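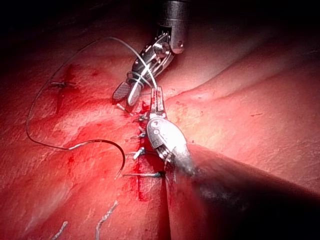
Chapter 6
Closing a Wound: Needle, Thread and Knot

Every operation that opens tissue has to end by closing it. The closing is often left to the last part of a long day, and it is also the part the patient's body has to live with for weeks. This chapter deals with the materials and hand skills of suturing. Chapter 7 takes up staples, clips and glue.

A suture has two jobs. It holds the edges of a wound together while new tissue forms, and it does so without cutting off the blood supply to those edges. A stitch that is too loose leaves a gap. A stitch that is too tight starves the tissue inside the loop. Most of what a student learns in the first months of practice comes down to judging the space between those two mistakes.

Interrupted and continuous stitches

In an interrupted closure, each stitch is placed, tied and cut on its own. The row of four stitches beside the incision in the opening picture is of this kind, with part of the closure still to be done. If one knot fails, the others still hold. The cost is time, and more knots left in the tissue. In a continuous closure a single thread runs the length of the wound. It is faster and spreads the tension evenly, but it depends on one strand - and on the knots at its two ends.

The curved needle

Surgical needles are curved so that they can enter and leave tissue in a small space. The needle should be driven along its own curve by turning the instrument. Pushing it straight ahead bends the needle and tears the hole wider.

Tying with instruments

When the hands cannot reach the wound, the knot is tied with instruments. The thread is looped around one instrument, as with the pale gray coils near the base of the upper jaws in the picture, and the jaws then take hold of the free end and draw it through. Section 6.3 gives the steps for the square knot and the surgeon's knot.

The practice records used in this chapter come from the Hurnik training course, where 159 students tied 2,206 knots on practice pads. Of these, 1,623 held at the first pull test. The commonest fault among the rest was a slipped first throw.

Terms to know: throw, bite, tail, interrupted stitch, continuous stitch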